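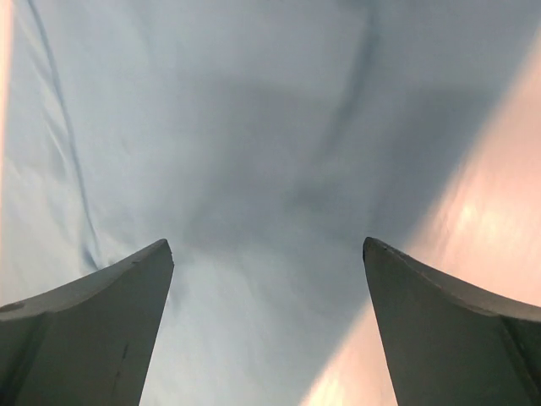

October, started 9:40

Second round of madder on the Stevham cotton. Scoured the yardage overnight with soda ash, rinsed until the water ran clear, then split it into 2 lots so Ubaldo could try the weaker alum on one of them.

**Lot A** – alum at 12% weight of fiber, one hour at a low simmer, left to cool in the pot. 100 g of ground root from the Vitale bag, soaked since yesterday afternoon. Brought the bath up slowly and kept it under 160 F. It crept over once while I was on the phone with Sanow about the late chalk delivery. Probably browned it a little. The color is closer to brick than the red we got in summer.

**Lot B** – same bath, used after A came out. Ubaldo wants to call it salmon. Uneven along one fold where it floated. Needs a bigger pot or smaller pieces, and I'd go with smaller pieces.

Chalk: we ran out, so neither lot got any. Manuela Bortolotti thinks that accounts for most of the dullness and I tend to agree, but the overheating muddies the comparison. Repeat A with chalk and change nothing else.

Left to do:

- cut wash swatches from both lots, 2 each, and label with the laundry pen (the pencil tags came off last time)
- light test strips in the south window, half covered with card
- strain and keep the spent root, lid on
- ask Wosteo whether the new alum is the same grade as the old tub

Iron dip on the B scraps can wait until the swatches are dry. Bath pH at the end was 6.5 by strip – tap water, not filtered.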